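Brenness Table Skills Project
Progress report to the Guscombe Fund, second period
Prepared by Kanako Kobori, project coordinator
May 24, 2025

Dear members of the Guscombe Fund,

I am pleased to send you the report on our second period of work. The project makes practice sets for people who are learning again to do small jobs at a table, mostly older adults who come to the day center in Molesside. Each set is a group of ordinary light objects and a booklet of short tasks, such as putting one thing on a plate, moving a cup, or clearing the table at the end.

Sets completed

We planned 55 sets for this period and we have finished 41. The delay comes from the booklets. The first print had the pages of task 3 and task 4 in the wrong order, and our printer in Beddoe needed two weeks to correct it. The remaining sets are packed except for the booklet, and we expect to deliver them in the next period.

Choice of objects

In the first report I wrote that we were still comparing cups. We have now chosen the plastic cup, in pink. The glass one was too heavy for several participants, and the paper one lost its shape after few days of use. The plate stays white and round, with a low rim. Chiharu Sakai, our occupational therapist, asked for strong colors for the blocks, so that they are easy to find on a white plate and also on a table of light wood.

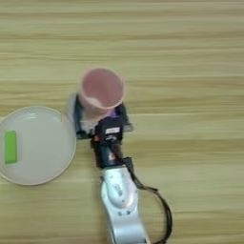
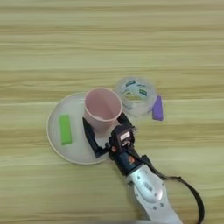

The pink cup, the white plate and the green block on the light wooden table.

Chiharu also proposed to place a few things outside the plate during the later tasks, for example a roll of tape or a second block. The participant must then decide what belongs to the task and what can stay where it is. Some people found this difficult in the beginning, and we have moved it from task 2 to task 5. I think this was a good decision, but we would like to see one more group before we say it for certain.

Spending

We have spent 3248 dollars in this period. The largest part went to the objects and the boxes, and the second largest to printing. The corrected print was made without additional charge. We did not use the money for travel, and we ask for your permission to move it to the booklet in large letters, which the families have requested many times.

Next steps

We will finish the remaining sets and visit the day center again to collect the comments of the staff. Chiharu will rewrite the instruction for task 5, where the word "clear" was understood in two different ways. We also need to find a box with a better lid. The present one opens too easily when the sets are put on a high shelf.

If you have any question about the figures, please write to me at the Brenness office.

With kind regards,
Kanako Kobori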